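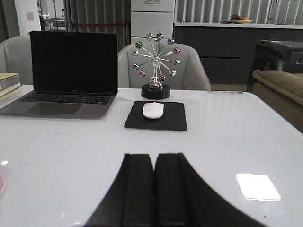 Section 4: Setting out your desk

Your Tiltgate desk is built, level and standing where you want it, so now comes the fun part! Section 4 takes you from a bare top to a desk you'll look forward to sitting at. Allow 15 minutes if your bits and pieces are already in the room, longer if you're the sort who stops to read an old paperback halfway through (we are).

You will need:
- a soft, dry cloth
- the Gralell felt dots from the small parts bag
- your laptop, mouse and mouse pad
- a pen pot, plus whatever lives in it

CAUTION: The gloss top is tough but it isn't scratch-proof. Lift things into place, please, and never drag them. A single grain of grit under a laptop will leave a mark you'll see every sunny morning.

4.1 Placing the big things

1. Wipe the whole top with the dry cloth, working from the back edge towards you.

2. Lift the laptop on first and set it well back. Gloss tops bounce a lot of light, so sit down, open the lid and tilt the screen until the ceiling lamp stops shining in your eyes.

3. Put the mouse pad on the side of your mouse hand. A dark pad looks smashing on white and gives the mouse something to grip. It doesn't have to be perfectly square to the edge; turn it a little until your wrist feels comfortable.

4. Stack your books flat in a back corner, largest at the bottom. Keep the pile under 12 cm so that it doesn't lean on the laptop lid.

Note: If the books are old and soft-covered, slip a sheet of plain paper under the bottom one. Some cover inks can stain a gloss finish over a warm summer.

4.2 Placing the pen pot

5. Turn the pot upside down over a bin and give it a good tap. You'd be amazed what collects in there.

6. Stick 2 felt dots to the base, opposite each other, and press down hard. If the pot rocks, add a third between them.

7. Stand the pot where you can reach it without leaning. Try it empty first, move it about, and only fill it when you're happy with the spot.

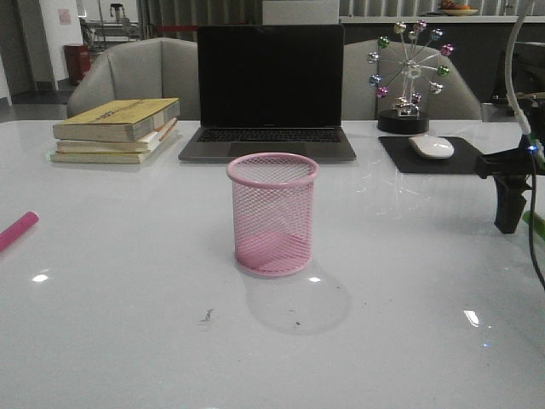

Mesh pots are our favourites for this desk, and we'll happily go on about them to anyone who asks. They weigh next to nothing, they rinse clean under the tap, and you can find the pen you're after through the sides. Colour is entirely up to you, but do be brave with it! A pink pot cheers up a white top no end, and if you already own something bright and a bit silly, like a miniature Ferris wheel, put it beside the laptop where you'll catch sight of it while you work. Ornaments with thin metal spokes should be picked up by the base for dusting.

4.3 Filling the pot

8. Try every pen and marker on scrap paper. Anything that only scratches or fades goes in the bin, however fond of it you are.

9. Push each cap on until it clicks, then stand the markers upright. For markers with a nib at both ends, check the maker's advice, as many prefer to lie flat.

10. Leave enough room to pull one pen out without the rest coming with it. A half-full pot is a joy to use.

11. Go round the pot with the dry cloth to pick up any fluff or stray hairs. White gloss shows every one of them, and a quick wipe makes the whole desk look new again.

CAUTION: Do not use nail varnish remover or scouring cream on ink spots. A drop of washing-up liquid in warm water will shift most of them if you catch them early. Dry the top straight away, paying attention to the edges.
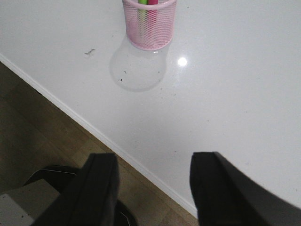
Bayu Tuhumury wrote in to say that step 10 ought to come before everything else in this section: "I had 66 pens in mine and couldn't get a single one out. I kept nine, and now I sit down to write letters again." The same letter recommends keeping one bright marker out on the desk for the wall calendar, and we've taken that up ourselves.

4.4 Keeping it nice

- Dust the top weekly with a dry cloth.
- Check the felt dots every April and replace any that have gone hard. Spares are sold in Brokosa packs, large or small.
- Lift the laptop now and then and wipe underneath.

If you have the matching drawer unit, carry on to Section 5. If not, skip to Section 6, Cables.

Pasaribu Home Desks | Contact us | Spare parts | © Pasaribu, all rights reserved | Back to top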